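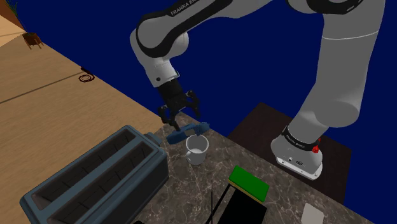 Sim demos: how many per layout before the wrist view stops being the weak spot?

Board: Manipulation / Data collection
Tags: simulation, imitation learning, tabletop

karaca_k
We're collecting teleop demonstrations in simulation for a counter-clearing set. One Franka arm on a fixed base, two-finger gripper, one external camera plus a wrist camera. The objects are kitchen items and toys on a marble-textured counter. The task in question is "pick up the toy ukulele and set it down clear of the mug."

We have 331 accepted episodes. I trained a policy on 300 of them and kept the rest for validation. Validation loss looks fine. In rollouts the arm gets above the instrument reliably, then picks the wrong place to close. Either it goes for the body, which is too wide for the fingers, or it comes down on the neck close to the mug and knocks the mug over.

My plan was to collect 200 more episodes on the same layouts. Before I spend operator hours on that, has anyone seen this get better with volume alone?

Kaan

rampersad_e
What is the split of grasp points in the demonstrations? If your operators grabbed the neck in half of them and the headstock in the other half, the policy has two modes and you may be watching it land between them.

karaca_k
Not labeled. Operators were told to pick it up and nothing else. I went through 40 episodes by hand this morning and the grasp point is all over the neck. A few are on the headstock.

rampersad_e
Then I wouldn't collect anything yet. Label the grasp point on what you have. You can do it automatically: take the object pose and the gripper pose at the first frame where both fingers report contact, and project onto the long axis of the instrument. It's an afternoon of scripting.

oratile_m
Disagree with holding off. Multimodal grasps are normal in human data and a policy class that can't represent them is the problem. What are you training? If it's plain regression on end-effector deltas, change that first. Diffusion or a mixture head will pick a mode and stay with it.

karaca_k
It's a diffusion head, action chunks of 16, running half of each chunk before replanning.

oratile_m
OK, then I take back the first part. Replanning can still make it switch modes midway if the observation is ambiguous. Can you post a wrist view from late in the approach? I'd like to see how much of the object the policy has to work with.

karaca_k
From the wrist camera, same setup:

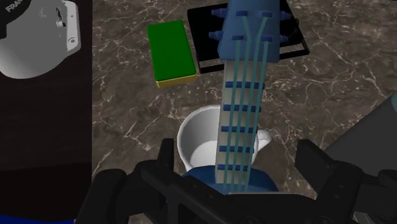 The image is downsampled before it goes into the encoder. External view is at the same input size. No depth. Proprioception is joint positions and gripper width.

oratile_m
Thanks. Two things. The neck runs across the right part of the mug in this view, and the neck is a pale gray-beige against white. After downsampling I would not expect the encoder to separate those well. The frets are dark blue and will probably survive, and they may be the only strong cue for where the neck is. Second, the body is mostly behind the gripper hardware, so the one view with good resolution has very little to say about where the body starts to widen.

rampersad_e
Agree on the occlusion. I'd add that the mug handle sticks out on the far side of the neck. If any of your failures are the right finger hooking the handle, that would explain tipping better than the neck contact does.

karaca_k
Checked the contact logs. Of the rollouts where the mug went over, most have first contact between the right finger and the mug. I don't have it resolved to the handle, the collision mesh is one piece.

gerrit_lr
Is that collision mesh a convex hull? If so the handle is filled in and so is part of the space around it. Your operators will have learned to keep clear of a region that looks free in the render, and the policy only gets the render. We had this on the Sernley set with a colander and lost two weeks to it.

karaca_k
It was a convex decomposition when we imported it. I'll look at what the importer did with the handle.

anel_mtshali
Coming from the operator side, I ran collection for Plavska until October. "Pick it up" is too little instruction for a long object. Each operator settles on a habit within the first few episodes and then repeats it. If you have four operators you have four grasp distributions, and they are tied to whatever layouts each person happened to be given. Sort your episodes by operator before you do anything else.

Our written instruction for long objects was:
Grasp within the middle third unless it is blocked.
If blocked, grasp at the end farther from the obstacle.
Approach from above, pause, then close.
Discard the episode if you regrasp.

The pause matters more than it sounds. It gives you several frames with the gripper open and aligned, and those frames are what the policy is short of.

gerrit_lr
I'd argue with the last line of that. We kept regrasps on purpose and the policy got better at recovering. Throw them all out and it has never seen a bad alignment get corrected.

anel_mtshali
Keep them in a separate bucket, fine. Mixed in without labels they taught our policy to open and close for no reason. We saw it hover over an object and pinch the air.

gerrit_lr
How many were mixed in? We capped ours at a small share of the set. If yours was uncapped I can believe the pinching.

anel_mtshali
Uncapped. The cap might have fixed it, we didn't run that.

karaca_k
Operator field is in the metadata, I'll split on it tonight. There are three operators. One of them did nearly all the layouts with the mug next to the instrument, so Anel's point probably applies.

rampersad_e
That's a confound whichever way the grasp labels come out. When you do collect again, shuffle layouts across operators.

oratile_m
And vary the mug position relative to the neck. I'd take 40 episodes with the mug moved to new places over 200 on the layouts you already have. While you're at it, randomize the mug color in the render. That costs no operator time if you can replay stored states and rerender.

karaca_k
We store full sim state, so rerendering is possible. Molefe's replay tool should handle it, I've only used it for camera changes so far.

gerrit_lr
It handles material swaps. Watch the random seed on the lighting, it resets per episode by default and you can end up with the same light in every copy.

karaca_k
Update. Split by operator, grasp point projected on the long axis as Elmarie suggested. Operator A is tight around the middle of the neck. B is spread from the middle up to the headstock. C is mostly low on the neck, near the body, and C is the one with the mug layouts. The importer had also merged the mug handle into one hull with no hole in it. I've fixed the mesh and am replaying C's episodes to see which ones still end in a valid grasp.

rampersad_e
Check the replays for small contact differences before you accept them. Open-loop replay against a changed mesh can drift.

karaca_k
Running them with a pose tolerance on the instrument at the end of the lift. Anything outside it goes back on the list for collection under Anel's instructions, minus the regrasp rule until I've decided on a cap.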